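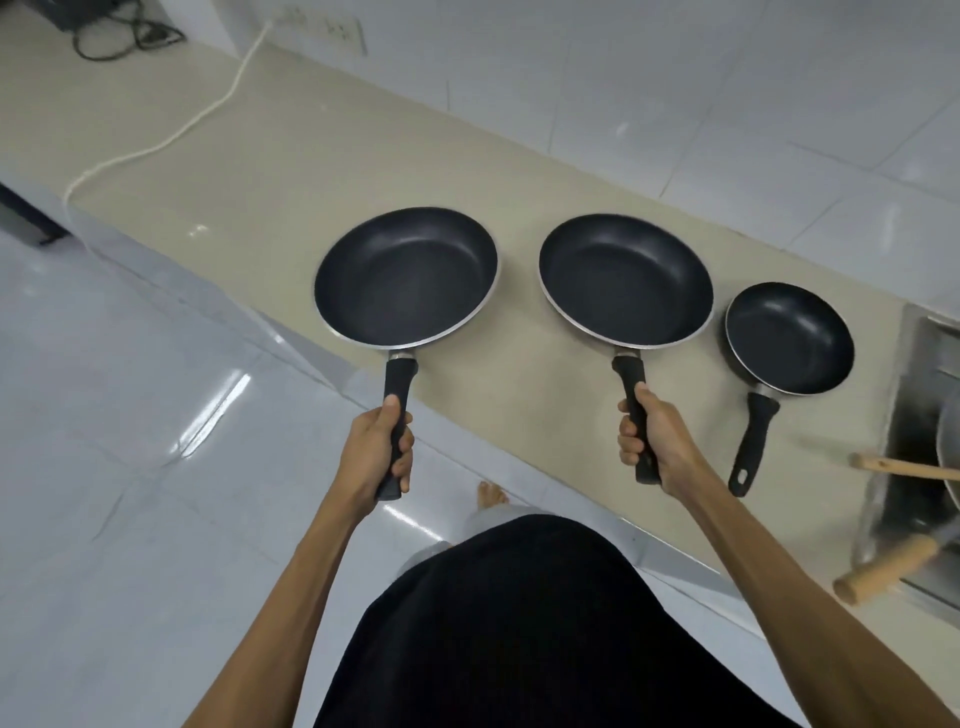

Drei Pfannen, zwei Hände und ein sehr großes Versprechen

Fetilia will Robotern mit Videos aus fremden Küchen das Greifen beibringen. Was die neue Software kann, bleibt nach der Vorstellung weitgehend Behauptung.

27. April 2021 — Das Softwarehaus Wester hat am Vormittag die erste öffentliche Version von Fetilia vorgestellt, einem Programmpaket, das aus Aufnahmen menschlicher Handgriffe Bewegungspläne für zweiarmige Roboter ableiten soll. Grundlage sind Aufnahmen aus der Sicht der handelnden Person: jemand hebt zwei schwarze Bratpfannen an den Griffen über die Arbeitsplatte, eine kleinere liegt rechts daneben. Fetilia soll darin die Hände erkennen, die Gegenstände voneinander trennen und daraus eine Abfolge von Griffen berechnen, die ein Roboter nachfahren kann.

So weit die Ankündigung. Vorgeführt wurde am Dienstag nur die erste Hälfte davon. Auf der Leinwand legten sich farbige Umrisse über Hände und Geschirr, dazu liefen Kurven für die geschätzte Lage der Handgelenke. Der Planer, laut Wester das Kernstück, lief ausschließlich in der Simulation. Einen echten Arm bekam das Publikum nicht zu sehen.

Nach Angaben der Firma umfasst der Datensatz 198 Stunden Material aus 51 Haushalten. Das klingt nach viel. Wie oft derselbe Handgriff darin vorkommt und wie viele Küchen für die Prüfung zurückgehalten wurden, steht in den Unterlagen nicht. Wer mit solchen Systemen arbeitet, wird genau danach zuerst fragen.

Edmund Nowakowski, der bei Wester die Wahrnehmungssoftware verantwortet, räumte auf Nachfrage Lücken ein. »Dunkle Pfannen mit glänzendem Rand sind für uns schwierig, vor allem wenn zwei dicht nebeneinander gehalten werden«, sagte er. Die Zuordnung von Griff und Hand gehe in solchen Fällen gelegentlich verloren. Wie häufig, wollte er nicht beziffern. Auch zu den Kräften, mit denen ein Mensch zupackt, liefern die Videos keine Werte; Fetilia setzt dafür bislang feste Vorgaben aus einer Tabelle ein. Ob eine schwere Pfanne damit waagerecht bleibt, ist eine offene Frage.

Hinzu kommt die Rechenzeit. Für einen einzelnen beidhändigen Griff braucht der Planer derzeit rund 20 Sekunden. Wester verweist auf eine schnellere Fassung, nannte aber keinen Termin. Die Anbindung an die Steuerung Urrego ist fertig, heißt es, die an das ältere Grusoser »in Arbeit«. Mit derselben Formulierung war sie schon in der Vorabversion beschrieben.

Immerhin legt die Firma das Werkzeug zum Beschriften der Videos offen. Das dürfte für Hochschulgruppen der brauchbarste Teil des Pakets sein, auch ohne den Rest. Die Erkennung und der Planer bleiben kostenpflichtig. Preise will Wester nur auf Anfrage nennen, eine Testlizenz gilt für drei Monate.

Messwerte an realer Hardware sollen folgen. Bis dahin fehlt jede Grundlage, um Fetilia mit anderen Verfahren zu vergleichen.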